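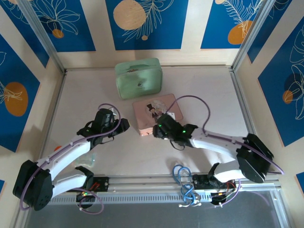
Two-arm table with a green carry case and a flat pink box.

Dandale Household Table Set

README and data card
Maintained by Sarmīte Adomaitis
Last edited 18th January

What this is

Dandale is a set of recordings of two robot arms doing small household jobs at a table. The jobs are the ones people do without thinking much: putting a lid back on, moving a case out of the way to get at a box, clearing a surface, handing something from the left side to the right. There are 906 episodes across 37 tasks. Every episode was driven by a person holding a pair of leader arms, and the arms on the table copied the movement.

We put it together to have a fair answer to a question we get asked a lot, which is whether a machine can do chores yet. Our short answer is that it can do parts of some chores, slowly, on a table, when the things are roughly where it expects them. The longer answer is in the sections on results and known problems.

Who it is for

People training or testing manipulation policies on ordinary objects. It may also be of use to anyone who wants to see how long a simple job takes by remote control, before any learning comes into it. Several of our visitors have found the raw episodes more informative than the results table.

It is a poor fit if you need kitchens, floors, stairs, running water, heat, or people in the workspace. None of those are in the set.

The table

The work surface is pale gray and walled in on the left, right and back. The walls carry blue panels with plant drawings and colored circles. They stay up for the whole set, so a policy may learn to lean on them. If you are testing on your own table, expect a drop in performance until you have added some data of your own.

The two arms are built the same way. Cables run along the outside of the forearms and loop above the grippers. Those loops move when the arms move, and in some episodes they pass in front of the object. We kept those episodes.

The main view comes from a fixed camera. Expect the arms to cover part of the thing they are working on. This happens most when a gripper comes in low over the front edge of a flat box.

The objects

There are over 60 objects. We bought most of them from ordinary shops and took the rest from our own homes. They fall into these groups:

Cases and boxes. Rigid or nearly so, with a lid, a handle, or both. Sizes run from a soap box to a lunch case.

Clear containers. Hard for depth and hard for segmentation. We included them on purpose and they appear as bystanders in a good many episodes where the task is about something else.

Small bright things. Toys, caps, pegs and sponges, mostly used as items to be put away.

Cloth. Napkins and dish towels only. No shirts, no bedding.

Each object has an ID in objects.csv, with its weight and its longest side. Printed boxes are listed by main color, and we did not write down what is printed on them. If you need that, look at the recordings.

The tasks

The 37 tasks are sorted into 10 groups. Group names are the ones used in the file tree:

clear - take everything off a marked part of the table
stack - put one box on another and leave it there
carry - lift by a handle and set down somewhere else
turn - rotate a box until a given side faces front
lid - put on or take off a lid
sort - put small items into the right container
hand - pass an object from one gripper to the other
fold - fold a napkin or towel in half
wipe - push a cloth across the surface
swap - trade the places of two objects

Each task has a one-line instruction in plain English, such as "move the case to the left of the box" or "put the lid on the clear container." Operators read the instruction before starting and were free to choose which arm to use, except in the hand group, where both are required.

Starting positions were changed between episodes. The operator put the objects down by hand, a bit differently each time, inside a marked area. Boxes were often placed at an angle on purpose. A box that sits square to the table is much easier, and early on we had too many of those.

How an episode is stored

One folder per episode. Inside you will find:

the main camera recording
joint positions for both arms, commanded and measured
gripper opening for both sides
the instruction text
a result flag (done, partly done, failed)
a notes file, which is empty most of the time

Timestamps are shared across all files in the folder. The joint files were logged at a higher rate than the camera, and we left them that way. A small script called align.py will bring them down to camera rate if you want matched rows.

The notes file is where the operator wrote down anything odd. Typical entries: "gripped twice," "lid upside down," "cable over the box, waited." They are worth reading before you throw out an episode that looks strange.

Results so far

We trained three policies on the set and ran them on the same table. Full numbers are in results.csv with the settings used for each run. In words:

Carry works well when the handle is up and there is free space around the case. It gets worse quickly when another object stands close in front, because the arm tends to come in over the top of the nearer thing and clip it.

Turn and swap work on thick boxes. On flat boxes the grippers push more than they grasp, and the box ends up somewhere near where it should be. We count that as partly done.

Lid is split. Taking a lid off is usable. Putting one back on is not, except for one wide container with a loose fit.

Hand is better than we thought it would be. Most failures come at the release, when one gripper lets go before the other has closed.

Fold and wipe look good in the recordings and score badly. The towel is moved, and it is more or less folded, but the corners do not meet. Whether that is good enough depends on who is going to open the cupboard.

Sort is slow. A person does it in one sweep with both hands. The arms take one item at a time and sometimes go back for one they have already put away.

We would not call any of this a household robot. A person still has to set out the objects, reset the table after every try and stand close to the stop button. When you add that time in, none of the tasks saved us any work.

Known problems

The background never changes. See the note on the panels.

The light is even in most episodes, with soft shadows. We have very few episodes with strong side light, and nothing in the dark.

Operators got better over time. Episodes with low numbers in each task are slower and have more second tries. If you split by episode number you will get an easy half and a hard half, so please use the split files.

Early episodes in the stack group, recorded in July, have a small offset in the right gripper reading. A corrected column is included next to the original one.

Clear containers are sometimes missing from the object list for an episode even though they are on the table. We fixed the ones we found.

The result flag was set by the operator right after the episode. A second person checked a share of them and disagreed mostly over "partly done." Treat that flag as a rough guide.

Splits

train.txt, val.txt and test.txt list episode folders. The test split has objects that do not show up in training, along with familiar objects in new places. There is also hard.txt, a list of episodes where the target is partly hidden at the start. It overlaps with all three splits, so use it for looking at failures and leave it out of scoring.

Related sets

Tonel is our older set, recorded with one arm and blocks only. The file layout is nearly the same and the loader reads both. Faltenell is the cloth set we are working on now. It will use the same table but with a larger range of fabrics. Please do not mix Tonel joint files with Dandale ones without checking the sign of the wrist joint, which was flipped between the two.

The recording tool is called Kazlauskienė and is kept in its own repository. You do not need it to read the data. You will need it if you want to record more episodes in the same layout, and its own README covers the wiring and the calibration steps.

Loading

Unpack the archive, then run check.py from the top folder. It goes through every episode and reports missing files. After that:

python load.py --group carry --split train

prints the list of episodes and opens the first one. Add --both to include the commanded and measured joint positions side by side. Without it you get measured positions only.

Privacy and use

Operators sat outside the view of the main camera and no sound was recorded. Their names are not in the files. Each has a letter code so you can group by operator.

You may use the set for research and teaching. If you publish results, say which split you used and whether you counted "partly done" as a success. That one choice changes the numbers more than the model does in several of the groups.

Reporting errors

Open an issue with the episode folder name and one line on what is wrong. Corrections go into changes.txt with the next release, and old versions stay available for download. Questions about the hardware should go to the Kazlauskienė repository.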